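Descaling and Water Hardness: Notes for the Home Kitchen
Skusutville Household Notes > Kitchen > Water and Scale

Contents
1. Hardness figures
2. Acids and doses
3. Kettles
4. Drip and pump machines
5. Faucet aerators and shower heads
6. Stone surfaces
7. Storage

1. Hardness figures

Water hardness is reported in parts per million (ppm) as calcium carbonate, or in grains per gallon. One grain per gallon equals 17.1 ppm. Anything over 180 ppm is classed as very hard. The supply on the east side of Skusutville tests at 268 ppm, and the intervals on this page assume that figure. At half that hardness, double the interval.

Test strips are accurate enough for household use. Run the cold tap for a minute, fill a clean glass, dip the strip for the time printed on the packet, and read it in daylight. Do not test water from a softened line if the kitchen cold tap bypasses the softener. Many do. Check the pipework under the sink before buying anything.

Pitcher filters reduce temporary hardness for the first part of the cartridge life and progressively less after that. A filtered supply still leaves scale, more slowly.

2. Acids and doses

Citric acid, food grade, powdered. Two level tablespoons per quart of water. Suitable for most kettles and stainless steel. Use it warm, not boiling. Strong citric solutions held at a boil can deposit calcium citrate, a white film harder to shift than the original scale.

White vinegar, five percent. Use at half strength with water. Cheap and slower than citric acid. The smell persists in plastic tanks and silicone tubing, and repeated use is hard on some rubber seals.

Commercial descaler. Follow the label dose. Grarkelora sachets are made up with one quart each; the older Brotport liquid was dosed by the capful and the caps were not all the same size, so measure it.

Never combine any acid with bleach or a cleaner containing bleach. The mixture gives off chlorine gas. Rinse the sink between products.

3. Kettles

Interval: four weeks.

Unplug the kettle. Fill to cover the scale line with citric solution made up with hot tap water. Stand for 15 minutes, swirl, and inspect. Repeat if flakes remain on the base. Pour off, rinse twice, boil one full kettle of clean water and discard it.

Lift out the spout mesh and soak it in a cup of the same solution. A clogged mesh makes the kettle pour sideways and is often mistaken for a bent spout.

Do not scrape an exposed heating element. Do not use acid in an enamel kettle with chips on the inside.

4. Drip and pump machines

Interval: eight weeks, or when brew time increases noticeably. Time one full pot when the machine is clean and write the figure inside a cabinet door.

Remove any water filter cartridge first. Fill the tank with solution, run half of it through, switch off, wait, then run the remainder. Follow with two full tanks of plain water. Pump machines with a steam wand need a short burst of solution through the wand as well, then a longer one of clean water.

Machines with an aluminum boiler should get only the descaler named in the manual. If the manual is missing, the model number is normally on a plate on the underside or behind the tank.

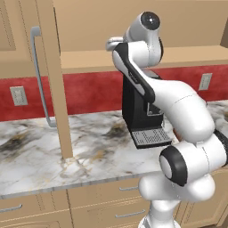

Leave the tank lid open for an hour after the last rinse. Closed tanks grow a biofilm along the waterline, and descaler does not remove it. Wash the tank with dish soap and a bottle brush weekly.

5. Faucet aerators and shower heads

Unscrew the aerator by hand or with a cloth between the jaws of the pliers. Note the order of the washer and screens. Soak in half-strength vinegar, brush, refit. Limit the soak on brass or plated finishes and rinse well; acid dulls some coatings.

For a fixed shower head, fill a plastic bag with the solution and tie it over the head.

6. Stone surfaces

Marble, limestone and travertine are etched by every acid listed in section 2. The mark is a dull patch in the polish. It is not a stain and will not wash out. Work on a tray, or carry small appliances to the sink. Wipe up a splash at once with plenty of water, then dry. Deeper etching needs polishing powder; see the Jitpraphai stone care sheet, part no. 3814.

7. Storage

Keep citric acid dry in a screw-top jar, labeled, away from sugar and salt. Mixed solution should be discarded the same day. Store liquid descaler upright, below 80°F, out of reach of children.

Next: Rust marks on cutlery
Back to Kitchen index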